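Gurenberg Robotics Club
Gallery: Skitell on the Peteneck track

Skitell is the club's outdoor robot. It is a four-wheeled rover that is meant to follow a farm track on its own, with nobody steering, and it is our entry for the Rimkutė Challenge. We have been building it since September, mostly on benches and in the corridor outside the electronics lab, and this page covers our outdoor sessions on the track at Peteneck.

The challenge is simple to describe. The robot is put down on a track it has not been driven on before. It has to reach the far end without leaving the rut it started in, and a judge walks behind with the stop button. There are no painted lines and no markers. Satellite positioning is allowed for logging, but the robot is not allowed to steer by it, so the steering has to come from the camera.

Before we went to Peteneck the only thing Skitell had followed was brown parcel tape on grey carpet tiles. It was very good at that. We knew a real track would be harder and we wanted to find out in what way, while there was still time to change things.

The two views are along the track, looking towards the far end. 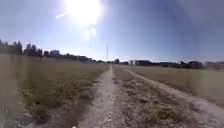
First view: two gravel ruts with the grass strip between them, and the thin mast on the skyline above the end of the track.
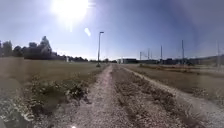 Lesego Zwane
Software lead, Skitell team

In the second view there is a street lamp to the left of the track, and low weeds grow along the edge of the left rut. The sun is in both views, and we came to know it very well.

What the robot has to do

The picture from the camera is cut down so that most of the sky is thrown away. What remains is sorted into small patches, and each patch gets a score for how much it looks like rut and how much it looks like grass. The program then fits two edges to the rut and works out where the middle is a short way ahead. The steering aims for that point. If the fit is poor the robot slows down, and if it stays poor the robot stops and waits for someone to come and look.

The scoring was first trained on photographs that members had taken of paths near their homes. Many of those were woodland paths or towpaths, with green on both sides and brown or black in the middle. Peteneck is pale gravel with straw-coloured grass next to it. In colour terms there is much less between them than we had assumed, and in the first session the robot was quite happy to call the verge a rut.

We dealt with this by giving texture more weight than colour. Gravel is fairly even when you look at it in small patches, and grass has stalks and shadows in it. The central strip was the awkward part. It has bare soil and stones showing through in places, so a patch from the middle of the strip can look much like a patch from the rut. The fix for that was to ask for edges that carry on for a decent length. A bare patch ends and the rut does not.

Driving into the light

The outward direction faced the sun in our sessions. We had expected the glare to hide the track, but the bigger trouble was exposure. The camera sets its brightness from the whole picture, sun and sky included, so when the nose of the robot lifted over a stone it saw more sky, turned everything down, and the ground went dark for a moment. The fit dropped, the robot slowed, the nose came down and it sped up again. From behind it looked as if it was nodding.

Csenge Erdős, who looks after our cameras and wiring, changed the exposure so that it is measured from the lower part of the picture only. The sky now goes almost white in places and we do not mind that. She also made a hood out of black foam board. The hood helps when the sun is off to one side. When it is straight in front and fairly high it helps a bit less, and the hood has to be short or it gets into the picture itself.

We also had to teach the program about flare spots. These are the soft pale blobs that turn up in a picture when the lens is pointed near the sun. They are mostly up in the part we cut off, but when the robot pitches forward they can move down the picture, and a pale blob on grass scores well as gravel. The program now ignores any pale region that moves with the camera and does not get nearer as the robot drives.

The vanishing point

Peteneck is very straight, and this turned out to be useful. On a straight track the edges of the rut should meet near the horizon, so if the fitted lines cross somewhere silly we can reject them. We have kept this check, but it can be switched off, as the Challenge track may well have bends in it. For bends we have a second method that looks only at the near ground. It wanders more, and it is what we are working on at the moment.

Several people asked why we do not steer towards something on the skyline, such as a mast or a lamp. It is tempting on a track like this one. It would work at Peteneck and nowhere else, so we left it alone. We do use upright things in the picture for one job, which is to tell whether the robot is leaning. A pole should be upright, and if it comes out tilted then either the robot is on a slope or the camera bracket has slipped again. The bracket slipped twice in one afternoon. It now has a locking nut.

Results so far

The longest run without a stop is 113 metres. It ended when a wheel rode up on to the central strip and the fit was lost. The run before that one was much shorter and ended with a flat battery, which was our own fault, as the spare had been left on charge in the lab with the switch off at the wall.

We had 26 runs in the log at the end of the last session. Not all of them are good data. In 3 the logging had not been started, so all that survives is a note in the book saying how it went. We have since moved the log on to the same switch as the motors, so one cannot run without the other.

Speed is kept low. Skitell can go faster than we let it, but the camera loop and the steering both have to keep up, and on loose gravel the front wheels take a moment to bite. We would like to be quicker by the time of the Challenge. Points are given for time, though far more are lost for leaving the rut, so we are in no great rush.

Notes on the hardware

Wheels: the small hard wheels from the indoor version were no use and were replaced before the first outdoor session. The present ones are air-filled and go over stones without much fuss. We run them fairly soft.

Clearance: 15 cm under the belly plate. It is enough for the rut and usually enough for the edge of the strip, although the taller tufts do brush the underside and a seed head worked its way into one of the motor housings. There is now a strip of fine mesh over the vents, held on with cable ties, and it needs cleaning after each outing.

Stop button: radio, with a second button on the back of the robot. Whoever is walking behind carries the radio one and does not do any other job. We had a spell of the same person carrying the button and the notebook and it did not work well.

Dust: a nuisance. It settles on the lens hood and on the glass, and with the light ahead every speck shows up. We carry a blower brush and a cloth, and the glass gets a wipe before each run.

What a session is like

New members often ask what they would be doing, so this may be of use. We load the robot at the lab, drive out, and set up at the near end of the track. One person drives it by hand with the controller for a short way to check that everything turns the right way. Then the program is started and we walk. Most of the time is spent standing next to it with a laptop held inside a coat, because the screen is hard to read in the sun. Changes are written in the book first and made in the code second. If a change makes things worse we go back to the version before, without arguing about it, and look at the log at home.

Bring a hat, water and shoes that you do not mind getting dusty. You do not need to know how to program. Two of the people who have been most useful on the track joined to do the bodywork.

Next steps

We need to finish the near-ground method for bends and try it somewhere with an actual bend in it. We would also like a session with the sun behind us, which will put the robot's own shadow on the ground in front and will no doubt cause some new trouble. Csenge wants to try a second camera mounted lower down. I am less sure about that, as it is another cable and another thing to keep clean, but it will get a fair test.

Driving on a dull day is also on the list. All of our scoring has been adjusted in strong light, and gravel and grass look rather different without the shadows. If you have photographs of farm tracks taken under cloud, please bring them in on a memory stick and we will add them to the training set. Tracks with puddles are particularly welcome.

The run log and the code are on the shared drive in the folder called Skitell outdoor. Please do not rename anything in it.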